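Old desktop as a home file server, worth the power bill?

prurkero_pete
I have a retired office desktop in the closet and want to use it for backups and family photos. Total data is under 400 GB. My brother-in-law says buy a little two-bay box and be done with it. The desktop is free, so I'm inclined to use it. Talk me out of it?

gatti77
Depends what you pay for electricity. Mine ran all day and night and cost me 173 dollars over a year. I moved to a small box last December and the bill dropped enough that I noticed.

Chiến Khúc
173 sounds high to me. Did it have a graphics card in it? Pull the card, let the drives spin down, and an old desktop isn't that bad. I also have mine shut off at 1 a.m. and come back on at 6. Backups run at dinner time, so I don't miss it.

gatti77
Yes, it had a card. I still say the small box is less hassle.

tomance_rd
I'd go with the desktop. You can swap any part in it. When the power supply in a small box dies you are hunting for that exact brick. Check the memory before you trust it with photos, though – pull the sticks, put them back in firmly, then run a memory test overnight.

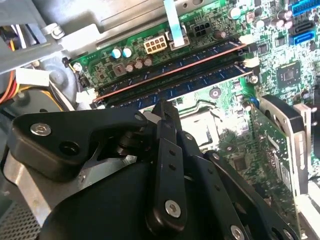 Inside the case, over by the RAM.

prurkero_pete
Thanks. Is it worth buying new drives? The one in there is 1000 GB and has been in use since the machine was new.

Chiến Khúc
New drives, yes. Get two 2000 GB ones and keep the old one for scratch files. Mirror the new pair.

gatti77
Mirroring is not a backup. If you delete a folder, it's gone from both.

Chiến Khúc
I didn't say it was. He should have a copy outside the house too.

zernitz_m
I keep a USB drive in my desk at work and swap it every month. Cheap, and it has saved me once already.

prurkero_pete
OK, going with the desktop, two new drives, and a USB drive at my sister's place. Will the old power supply handle the extra drive?

tomance_rd
Should be fine. What wattage is on the label?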